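Workshop notebook, October, started a bit after four with the kettle on

Back to the marbling size, which I promised Gwawr I would write up properly this time and not leave as three words and an arrow. Anyone picking this up cold should know that we are still trying to get the carrageenan bath to behave the way it did in spring, when the combed papers came out so beautifully that Leena Kallio wanted to bind everything in them, including her own address book.

Batch 20 was mixed last night with the softened water, left to stand, and skimmed this morning with newspaper strips. I gave it the full rest, lid on, well away from the radiator. It felt right on the fingers — a bit like thin custard, if that helps anyone — and the first drops of indigo opened out into lovely even rounds. I was very pleased with myself for as long as it took to put the ochre down. The ochre sank. Not all of it, but enough to make a muddy patch along the near side of the tray, and once that has happened you may as well skim and start again.

Tried the ochre with one more drop of ox gall, then two. Two was too many, and it pushed the indigo into thin veins (rather handsome veins, I kept that sheet, it is in the drying rack with a peg on the corner). One drop and a good long stir seems to be the place to be. Pádraig thinks the pigment has simply settled in the jar over the summer and wants shaking for longer than any of us has patience for, and he may well be right, as he was about the alum.

Cleared up before moving on to the endpapers.

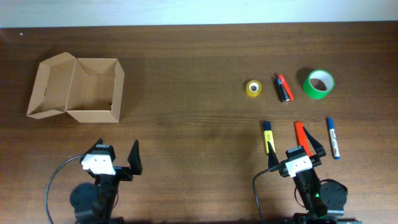 Table after lunch, box open on the left.

Endpapers, then. Shuk-fan has asked for 22 pairs for the Plavville order, all from the same two colourways, and I would dearly like them to look like cousins even if they can't be twins. I alumed the first lot of sheets with a sponge, long strokes one way and then across, and stacked them under a board while they were still a touch damp. Five sheets had a dry streak down the middle where I must have been talking. I have marked those on the back with a pencil cross and they can go for testing combs.

The Kemppainen paper takes the alum far more evenly than the Pekavis, and I say that as somebody who argued for the Pekavis. It has a softer surface and the colour seems to sit down into it and stay put when you rinse. The Pekavis lost a good bit of indigo under the tap, all down the sink, very pretty and no use at all. Tyyne Hakala did say so when she was here, and I owe her an apology and probably a bun.

We use cookies to remember your preferences and to see which pages are read. Accept / Manage settings

Things to pick up next time:

Shake the ochre, properly, and try it again on a fresh bath before touching the ox gall.

Ask Gwawr whether the wide comb has lost a tooth or whether it was always spaced like that — there is a gap in the pattern about a thumb from the left on every single sheet.

Bath is covered and labelled. I'd expect it to be good for up to 5 days in this weather, though please smell it before you use it. Rinse water emptied, boards are drying against the back wall, and the good apron is in the wash.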